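Week 4 handout — Serve and receive in table tennis
Coaching Racket Sports, Mavbridge College evening course

Hello again. I've typed these up from my own notes, with a few bits added that we ran out of time for. If you missed the session, read the part on spin twice and then come and find me before we start next time, as week 5 won't make much sense without it.

Why I start with the serve

The serve is the only shot in the game where your opponent has no say in what happens. You pick the spin, the speed and the spot. Even so, most club players I see spend their whole practice hour hitting forehands at each other, and then lose four or five points a game on weak serves. When I first coached at Jevwood I was just as bad. I let the juniors rally all evening because it looked lively and the parents liked it.

So from now on, serve first, while everyone's fresh. Ten or fifteen minutes with a bucket of balls and no partner needed.

The rules, quickly

Ball resting on a flat, open palm. Throw it up near enough straight, at least 16 cm, and strike it on the way down. You must be behind the end line and above the level of the table, and you can't hide the ball from the receiver with your arm or body. It bounces once on your side, clears the net, then bounces on the other side. If it clips the net and still lands properly, play a let and go again. In singles you can serve anywhere. In doubles it goes from your right-hand half to their right-hand half (people forget this constantly, me included).

Each player serves two points, then swaps. At 10–10 it's one each until somebody is two clear.

Spin

Backspin comes from brushing under the ball. It slows down after the bounce and drops into the net if the receiver plays a flat shot at it. Topspin comes from brushing up the back, and it kicks forward. Sidespin curves, and comes off the other bat at an angle. Most decent serves mix sidespin with one of the other two.

The mistake I see with beginners is a big arm swing. The spin is in the wrist and the fingers. Hold the bat loosely, thumb and first finger on the blade, and let the other three come off the handle if that feels all right. Tighten only as you touch the ball. Vikas Vashisht showed me a drill for this years ago and I still use it: serve heavy backspin on to the floor in front of you and try to make the ball roll back to your feet. You'll be hopeless for the first week. Keep going!

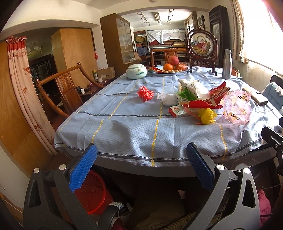

Length matters as much as spin. A short serve would bounce twice on the far side if it was left alone, so the receiver can't take a full swing at it. For that, your first bounce wants to be near the net. A long, fast serve wants its first bounce close to your own end line. If you only have one length you'll get found out by the second game.

Receiving

Watch the bat, not the arm. Servers wave their arms about to fool you, and the only bit that counts is which way the bat is moving at contact. For backspin, open the bat and push under it. For topspin, close the bat over the ball and block. If you really can't tell, aim for the middle of the table with a soft touch and live to play the next shot.

Danylo Harasym asked in class whether you should step in for every short ball. Yes, with the right foot if you're right-handed, and get back out again straight after. Getting back out is where people go wrong. They play a lovely push and then stand there with their tummy against the table.

Practice for this week

50 serves a session, split between short backspin and long fast ones. Put a sheet of paper on the far side and aim at it. Write down how many hit. My own first try at this was 13, and that was with a fairly big sheet of paper — so don't be put off by a low score.

Then, with a partner, one serves anything they like and the other has to say "top" or "back" out loud before the ball reaches them.

Bring your score sheet and your own bat if you have one. Spares are in the Flatow cupboard, bottom shelf.

Next week: the third ball, and what to do once your serve comes back.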